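3.2 Wear on worktops in shared kitchens

When we first began visiting the shared kitchens in Tratia, we had meant to ask people mainly about storage and noise, and it was a little surprising (and rather pleasing) how often the talk came round to the worktops instead. People who share a surface with strangers look at it very closely. They knew which end was the good end, and several told us at some length about the bread knife that had spoiled it. Of the 3000 questionnaires we sent out in February, 954 came back, and a great many had extra notes on worktops squeezed into the margins.

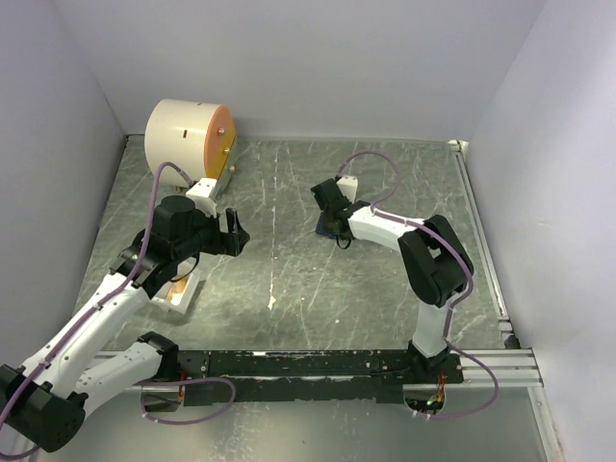 Figure 4. Pale scratches and scuff marks on a grey, marble-patterned surface.

Tenants tended to judge a worktop by its colour and pattern long before they thought about what it was made of. Plain dark tops were the least liked, as every crumb and smear showed up on them, and the households in the Kohlhase building had more or less given up wiping theirs between meals. Patterned greys were thought more forgiving, and we would agree up to a point, although pale scratches of the kind in Figure 4 still stand out against a marble pattern once there are enough of them. One tenant called hers "tired but friendly", a phrase we have grown fond of and have used in our own notes ever since.

The Sidine flats were a happier case. Each kitchen there had been given a pair of heavy chopping boards when the tenants moved in, and these were left out on the side, where a person in a hurry would reach for them. We had expected the boards to wander off to bedrooms or be lost altogether, but on our second round of visits most were still in place, well used and a bit stained with beetroot. We come back to the cost of the boards in Section 5.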